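Small Tables: Frequently Asked Questions

These answers apply to the small light-duty tables supplied by Steson and to the sheet paper and trays sold with them. For floor coatings, see the separate Codeck care sheet.

What loads are the small tables intended for?

Light handwork: sorting, wrapping, fitting lids, filling trays. The rated load is 20 kg, evenly distributed. Point loads near a corner should be kept below 10 kg. The tables are not rated for vises, presses or anything clamped to the edge.

Can I sit or stand on the table?

No. The frame is designed for vertical loads placed gently. A person's weight on one side can bend the leg brackets, and bent brackets are not covered by the warranty.

What is the tabletop finish?

The marbled finish is a sealed decorative surface. It resists water, weak soap solution and most water-based inks. It does not resist acetone, paint stripper or abrasive pads. The pattern varies from one top to the next and is not grounds for a return.

Do I need to cover the top?

Not for dry work. For glue, stain, wax or anything with grit in it, use sheet paper. One layer is enough for most jobs; use two if liquid is involved. Paper also makes small light-colored parts harder to see, so choose brown paper when sorting white pieces.

Does the paper have to fit the top exactly?

No. Sheets are supplied oversize and may hang over the edges. Trim the overhang if it gets in the way of your sleeves or the legs of a chair. Square alignment makes no difference to protection, provided the working area is covered.
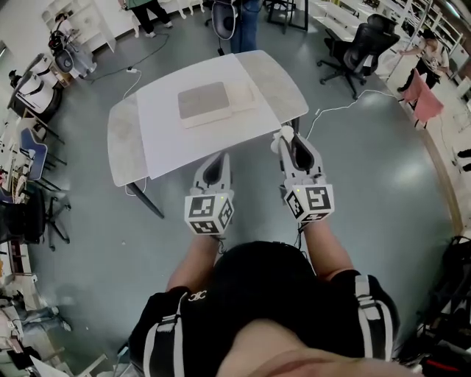
Paper laid at a slight angle on a marbled top, with a shallow wood-framed tray set on it.

Should the paper be taped down?

Tape is optional. If you use it, use low-tack paper tape on the underside of the overhang, and remove it within 12 hours. Packing tape leaves residue on the sealed surface and may lift the finish at the rounded corners, where the coating is thinnest.

Where should a tray be placed?

Toward the middle of the top. Leave a clear strip along the near edge for your hands and for any part waiting to go in. A tray pushed right up to the far edge is easily knocked off when a lid sticks.

Can wood-framed trays be left on the table between sessions?

Yes, if both surfaces are dry. Raw wood draws moisture from damp paper and the frame may twist. Replace the paper before storing a tray on it for more than a day.

My lid does not cover the whole tray. Is it the wrong part?

Not necessarily. Some lids and pads are made to cover one section only, leaving the other open. Check the part number on the packing slip. Full-width lids are sold separately and are not available for trays made before the change of frame supplier in September.

A lid sits proud on one side. What should I do?

Remove it and check the recess for paper scraps or sawdust. Reseat it flat, using light pressure on opposite corners. Do not sand the lid. If the gap is still more than 2 mm, the frame is out of square and the tray should be exchanged.

How do I stop the table from rocking?

Set it in its final position first, then tighten the leg bolts a quarter turn each. Work diagonally – never around the perimeter. If it still rocks, the floor is uneven; use the adjustable feet, one at a time.

Will the metal legs mark an epoxy floor?

They can, if the table is dragged. Fit the rubber caps included in the hardware bag and lift the table to move it. Black scuffs usually come off with a damp microfiber cloth. Scratches in the coating do not, and need a touch-up from the floor installer.

How do I clean the top?

Remove the paper, brush off dust, and wipe with a cloth dampened in mild dish soap. Dry at once. Dried white glue can be softened with warm water for 10 minutes and lifted with a plastic scraper.

Where do I get spare parts?

Feet, caps, bolts and corner brackets are stocked at the Woluvville counter. Tabletops are made to order by Henríquez and ship without legs. Have the table's part number ready – it is on a label under the top, next to the bracket.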